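Torklow 外置线缆套件使用评测:装了一个夏天,断过一次线

评测对象:Torklow 外置线缆管理套件(基础版,带回收器)
使用环境:六轴机械臂,料箱杂物抓取
购买渠道:Hander,自费
作者:Joelle Sleiman

先交代一下为什么会买它。我们的工位做的是从料箱里抓散乱物品,机械臂从一侧伸进箱子,手腕要频繁翻转,有时为了贴着箱壁取东西,末端会转到很别扭的角度。末端工具的电源线、信号线和相机线都走在手臂外面。原来的做法就是胶带加扎带,哪里松了补哪里,补到后来手腕附近厚厚一圈,换一次线要剪半天。Karim Yammine 负责硬件,他提出买一套正经的线缆套件,我负责写程序和跑测试,所以装是他装的,用主要是我在用。

写这篇评测的直接原因是八月的一个星期五下午,套件装上之后的一次断线。那次没有人受伤,机械臂也没有损坏,坏的是一根线和一个支架,外加一个掉进料箱的工具头。事情本身不大,但排查下来牵出几个套件说明书里没有写清楚的地方,我觉得准备买的人应该知道。

套件里有什么

基础版的内容很简单:一段 2 米长的编织护套,6 个带橡胶衬垫的抱箍,一个弹簧回收器,一个装在手腕附近的旋转支架,一包魔术贴绑带,还有装配用的内六角扳手。说明书是一本折页,装配图画得清楚,文字很少。另有一张贴纸写着建议的检查周期,我们当时随手贴在了控制柜侧面。

抱箍做工不错。金属件没有毛刺,橡胶衬垫有一定厚度,拧紧以后不会在手臂表面滑动,拆下来也没有留下压痕。螺丝是防松的,用了整个夏天没有松过一颗。这部分我没有什么意见,单独卖的话我也会推荐。

护套一般。它是侧面开口的,好处是可以不拆接头直接把线包进去,坏处是弯得厉害的时候开口会张开,里面的线就从开口处鼓出来。线少的时候不明显,线一多,尤其是粗细混在一起的时候,每隔几天就要用手捏回去。Karim 后来在弯得最厉害的一段另外加了绑带,鼓出来的情况少了,但那一段也因此变硬了,这一点后面还要说到。

回收器是整套里最贵的部件,也是大部分人买它的原因。原理和卷尺差不多,手臂伸出去时线被拉出来,手臂收回来时弹簧把线拉回去,避免线在箱子上方垂成一个大圈。说明书上写行程最多 500 毫米。请记住这个数字。

旋转支架装在手腕一侧,允许线束跟着手腕转一定角度。它是塑料的,这次坏的就是它。

安装

装配用了一个上午,大部分时间花在拆旧胶带和清理残胶上。真正装套件并不难,抱箍套上去,对好位置,拧紧,把线放进护套,护套两头固定。Karim 一个人就能做,我只在装回收器的时候帮忙扶了一下。

需要提醒的是抱箍的位置。说明书给的是一张通用图,没有区分手臂型号,只说“在不影响关节运动的位置安装”。这句话等于把最重要的决定交给了用户。我们第一次装完,手动慢速把每个轴单独走了一遍,看上去都没问题。但单轴走没问题,不代表几个轴一起动没问题。抓取时手腕的两个轴会同时转到接近极限的位置,那时线需要的长度比任何一个轴单独运动时都长。这个姿态我们在装配当天没有试。

我当时的想法是,程序里已经有关节限位,机械臂不会走到太极端的位置,所以单轴检查够了。现在看这个判断是错的。关节限位保护的是关节,它不知道外面还挂着一束线。

另外,弹簧回收器对机械臂是有拉力的。拉力不大,但如果你的系统靠手腕处的力来判断有没有碰到东西,装完以后要重新标定一次。我们没有马上做,结果头两天触碰检测偶尔误报,手臂走到半空就停下来。重新标定之后好了。Hander 的售后在邮件里说这属于正常现象,我同意,但折页里应该写一行。

头几个星期的使用

刚开始确实比以前好用。手臂收回时线会跟着缩回去,箱子上方干净多了,相机视野里线的影子也少了,以前每天总有几次识别把线的边缘当成物品,装了以后明显少见。抓取节拍没有变化,我也没有指望它变快。

换线也方便。有一次要给末端多加一根信号线,打开护套放进去,再合上,很快就做完了。换作以前,要把扎带一个一个剪掉,剪的时候还要小心别碰到旁边的线。Karim 对这一点很满意,他说单凭这个就值回一半的钱。

噪音没有问题。回收器拉出和收回时有轻微的摩擦声,站在旁边能听见,隔着围栏就听不见了。

不太顺手的地方也有。魔术贴绑带沾了灰以后粘力下降,我们这边有纸箱,纸屑多,用了没多久就有绑带自己松开。另外护套颜色是黑的,里面的线也是黑的居多,磨损很难从外面看出来。如果护套做成浅色,或者在容易磨的位置有一圈标记,检查会省事很多。

那个星期五

下午我在跑一组连续抓取测试,任务很普通,箱子里放一些大小和包装各不相同的东西,机械臂一件一件取出来,放到旁边,再由人把箱子重新装满。我坐在围栏外面看屏幕。Fares Sfeir 在旁边的工位,他先听到声音,是很短的一声脆响,随后末端工具失电,机械臂还在继续走完它那一段轨迹。

注意最后这半句。工具已经没电了,手臂没有停。它按计划抬起来,移到放置位置,张开(其实已经没法张开),然后回到箱子上方准备下一次抓取。我按急停的时候它已经开始往下走。工具头的快换接口在失电后没有保持住,第二次下降的过程中工具头掉进了箱子。

按下急停之后,我们没有马上进围栏。Fares 去控制柜上挂了锁,确认驱动断电,我再开门。这是我们的规定,写在门上。那天如果图快,直接在急停状态下伸手去捡工具头,多半也不会有事,但手臂末端当时就在箱口上方,线还绷着,弹簧一直在拉。断线之后回收器里那部分线是会弹回来的,接头甩出来的力道不小。Fares 后来拿手套挡着把它解下来,手套上打出一道印子。

从停机到恢复供电用了 40 分钟,大部分时间在找断点。断点在旋转支架和最后一个抱箍之间,线的外皮从外面看是完整的,里面的导体断了。支架本身从螺丝孔处裂开,脆响应该是支架裂开的声音。

那天我们没有继续跑,机械臂停到了下个星期。 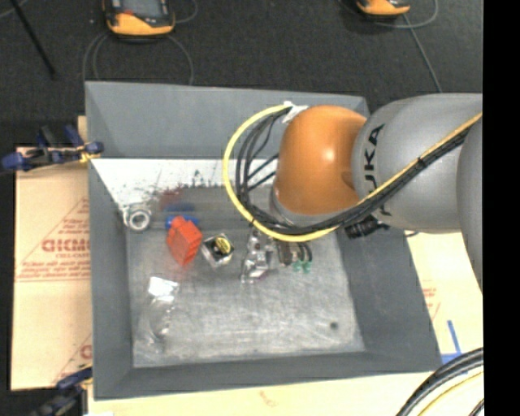 原因有好几层,我按我们排查的顺序写。

最直接的原因是线不够长。那次抓取的目标靠近箱壁,规划器给出的姿态里手腕翻转得很厉害,同时大臂又伸得比较远。我把那一段轨迹从日志里取出来,让机械臂在断开工具、卸下线束的情况下慢速重走,Karim 拿一根软绳沿着线的走向比着,量出来线需要被拉出的长度超过了回收器的行程。回收器到底以后,剩下的拉力就全部落在旋转支架和线本身上面。

往前推一步,为什么之前几个星期没有事?日志里能看到,类似的姿态之前出现过很多次,只是每次超出的量不同。我的推断是支架在那些天里已经一点一点受了损伤,裂纹从螺丝孔开始,那个位置被抱箍遮住一部分,平时巡检看不见。线的情况也差不多,Karim 剖开看的时候,断口附近的几股导体磨损程度不一样,有的断面发亮,有的已经发暗,说明不是同一时刻断的。

再往前推,就是前面提到的那一段加了绑带的护套。本来线从抱箍出来以后应该在一段比较长的距离里慢慢弯过去,绑带加多以后那一段变硬,弯折就集中到了硬段的末端,也就是紧挨着支架的位置。这一条是我们自己造成的,不能算在套件头上。不过护套如果不鼓线,我们也不会去加绑带。

最后一层是控制逻辑。工具失电以后手臂为什么没有停,这个问题比断线严重。我们的工具状态是从软件里读的,Mathias 抓取控制包每隔一段时间询问一次工具,如果没有回答,会重试,重试几次之后报警,报警只是写进日志,再由上层程序决定要不要停。上层程序是我写的。我当时的处理是,工具通讯失败就放弃这次抓取,回到起点再来一次。这个逻辑针对的是偶尔的通讯抖动,确实也帮我们避免过很多次没必要的停机,但它没有区分“没有回答”和“已经没电”。于是工具没电之后,机械臂认为只是抓取失败,照常去抓下一个。

我们后来怎么改的

控制这边先改。Karim 从工具电源回路里引了一个监测信号,接到控制柜的输入端,工具电源一旦消失,机械臂直接保护性停止,不再经过上层软件。软件里的重试保留,但重试期间手臂不允许移动。改完以后我们做了测试:在低速和正常速度下分别拔掉工具电源,手臂都停住了。Widad Chidiac 负责我们这里的安全评审,她要求把这个测试加进每次改线之后的检查项,并且必须有第二个人在急停旁边。

我要说明一点,这个输入是为了防止设备损坏和异常动作,我们没有把它当作人员防护的手段。人要进围栏,仍然是断电、挂锁、开门。如果你的工位没有围栏,或者人经常靠近机械臂,请找有资质的人做评估,不要照着我这篇评测来接线。

然后是规划。我在规划器里加了一条约束,根据关节角度估算线束需要的长度,超过一个设定值的姿态直接不选。估算方法很粗,就是在若干个姿态下实际量出来,中间插值。代价是有些靠近箱壁的东西取不到了,或者要换一个方向取。我们能接受。

工位本身也做了点调整。料箱用夹子重新固定过,防止它被手臂碰歪之后离原来的位置越来越远。箱子一偏,靠外侧的那面箱壁就更难够到,手臂自然伸得更远,线也就拉得更长。这件事之前大家都没有往线上想。

硬件上,Karim 把旋转支架换成了另一家的金属支架,型号是 Sarby 的一款通用件,孔距不完全对得上,他加工了一块转接板。硬段的绑带拆掉,换成少量胶带和一根扎带,只起归拢的作用,不把线勒死。兜了一圈,又用回了我们原来嫌弃的东西,不过用的地方和用的方法不一样。线束留了一个宽松的弯,比原来占地方,但是弯折半径大得多。

厂家和售后的态度

我们把断口照片、支架照片和轨迹数据都发给了 Hander,他们转给了 Torklow。回复来得不慢,技术支持是 Sorin Crăciun,邮件写得很客气,也很具体。他承认折页里没有说明多轴联动时应当如何估算线长,说会在下一版补一页。支架免费补寄了一个,还是塑料的。我问有没有金属版,他说高配版里是金属的,基础版用户可以单独买。

我对这个答复有保留。支架是整个套件里受力最集中的零件,用塑料可以理解,塑料件先坏,能保护线和接口,如果真是这么设计的,那它应该在线断之前先脱开。我们遇到的情况是支架裂开的时候线已经断了或者同时断了,没有起到保护作用。Sorin 的解释是支架设计时针对的是突然的钩挂,没有考虑长期反复的小幅过拉。这个说法我认为是诚实的,也和我们看到的裂纹相符。但在料箱抓取这种应用里,反复的小幅过拉恰恰是常态。

另外我问了检查周期。贴纸上只写“定期检查支架”,没有说看哪里、怎么看。要看到螺丝孔处有没有裂纹,必须把最靠近的抱箍松开,推到一边。Sorin 说可以用反光镜,我试过,角度不够。现在我们每个星期松一次抱箍,顺手把线也摸一遍。

如果你打算买

先量线,再下单。把程序里会用到的最极端的姿态找出来,几个轴一起动,拿一根绳子沿着手臂外面走一遍,看手腕到固定点之间最长和最短差多少。如果差值接近回收器的行程,就不要选基础版。别像我们一样只看单轴。

装好以后不要直接跑正式程序。用最低速度把所有典型轨迹走一遍,手放在使能按钮上,另一个人看线。看的时候主要看两个地方,回收器有没有到底,手腕支架有没有歪。两处都不容易从程序员坐的位置看见,要走到另一侧去,当然是在围栏外面。

检查工具失电之后手臂会做什么。这和买不买这套东西没有关系,但凡末端有线,线就有可能断。我们用旧办法的那些日子里没断过,所以一直没有测过这种情况。

还有备件。支架和末端那一段线各备一份,线最好提前做好接头。我们那天没有备线,临时从另一个工位拆了一根才把电恢复上,Fares 的测试因此也停了,他当时不太高兴,有理由不高兴。

和别的做法比

我没有同时试用几家的套件,没办法做横向对比,只能和我们用过的两种做法比。

纯胶带加扎带,成本几乎没有,线长全凭手感,换线麻烦,胶老化以后一碰就开。它有一个我以前没有意识到的好处:胶带会先松。线被拉得太紧时,胶带在表面滑一点或者翘起来,人一眼就能看到,也就知道该处理了。套件把线固定得很牢,外观一直整齐,反而把问题藏了起来。

线从手臂内部走当然最干净,但要看手臂有没有预留通道,我们用的线又粗又杂,塞不进去。Karim 考虑过把相机线单独改到外面固定,不跟手臂走,这样线束能细一圈,目前还没有动手。

评分

抱箍:好。做工和防滑都没有问题,可以放心用。

护套:中等。装线方便,弯曲大的地方会鼓线,颜色不利于检查。

回收器:在行程以内工作正常,收线稳定,到现在没有卡过。到底时没有缓冲,也没有任何提示,这是我最希望改的一点。哪怕在拉出的末段涂一截红色,都能让人早几个星期发现问题。

旋转支架:差。不建议在手腕大角度翻转的工位上使用塑料版。

说明书:装配部分够用,选型和检查部分不够。

售后:回复及时,愿意谈技术细节,补件寄得快。

总的来说,如果你的手臂主要做搬运,姿态固定,线长变化不大,基础版可以买,它比胶带省心。如果和我们一样做料箱抓取,姿态由规划器临时决定,我建议直接买带金属支架的高配版,或者像我们现在这样只用它的抱箍和回收器,其余自己配。我们会继续用下去,支架那一块等 Torklow 出了新的说明书再看。

补充一条,有读者来信问断线会不会烧坏工具。我们的没有,工具头掉进箱子以后外壳磕了一个小坑,通电检查正常,里面的物品也只有一件包装被压皱。快换接口失电不保持的问题已经单独反馈给接口的供应商,还在等答复,有消息我会更新在这一页。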